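Search products Search Go

Mevitness Fertility and Cycle Thermometer

I started selling the Mevitness because I got tired of recommending it to customers and then sending them to somebody else's website to get it. So now I stock it. It's a basal thermometer, meaning it reads the small changes in your resting temperature over the month, and it shows two decimal places where the fever thermometer in your bathroom drawer probably shows one. If you're charting your cycle, whether you want a baby or very much don't want one right now, that second decimal place is what you're paying for.

I've charted on and off for years and I've been through a few of these. The Brorer I used before was fine but it beeped so loud it woke up everyone in the house, dog included. The Mevitness has a beep you can turn off completely (hold the button down for 6 seconds until the little bell disappears). It also has a backlight, and if you take your temperature at 5:30 in the morning in February you will be glad of it!

What you get: the thermometer, a hard plastic travel case, one battery already in, and a pad of paper charts. The memory holds 40 readings, so if you're half asleep you can just put it back on the nightstand and write everything down later. I do mine on the weekend with coffee. There's no app and no account to sign up for. I've had a lot of emails about this lately from people who would like their cycle information to stay in their own house, and with paper charts it stays wherever you put the paper.
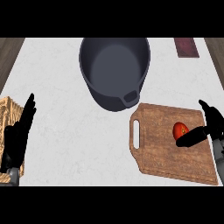 The battery is a regular button cell that you can get at any drugstore. I've had mine in long enough that I forgot which kind it was and had to look. The cover takes a small coin to open and it's a bit stiff the first time. Wipe the tip with rubbing alcohol after you use it, and please don't run the whole thing under the faucet, it isn't sealed at the button end. I ruined one that way and it was my own fault.

Now the part I say to everybody. A thermometer by itself is not birth control. Your temperature goes up after you ovulate, so it tells you about a day that has already gone by, and a cold or a bad night's sleep or a couple of glasses of wine can throw it off. If you want to use charting to prevent pregnancy, learn the full method from a trained teacher or talk it over with your doctor or clinic first, and have a backup on hand. I'm a shopkeeper, I can tell you how the buttons work.

I get asked about the Igwe too. It's a good thermometer and a little faster, but the display is tiny and the case is sold separately, so I stopped carrying it. If you already own one, the Mevitness paper charts work with it just as well, and I sell those on their own in a pack of 200 sheets.

Orders ship from the Brikow warehouse in a plain box with no product name on the outside. The return label just says Brikow, and so does your card statement. Clinics and campus health centers can order by the case - write to me first if you need more than 800 units, I don't keep that many on the shelf and I'd have to give you a date. Unopened thermometers can come back for a refund. Opened ones can't, for the reason you'd expect, but if yours arrives dead or the screen is missing a digit, send me a picture of it and I'll mail you another one.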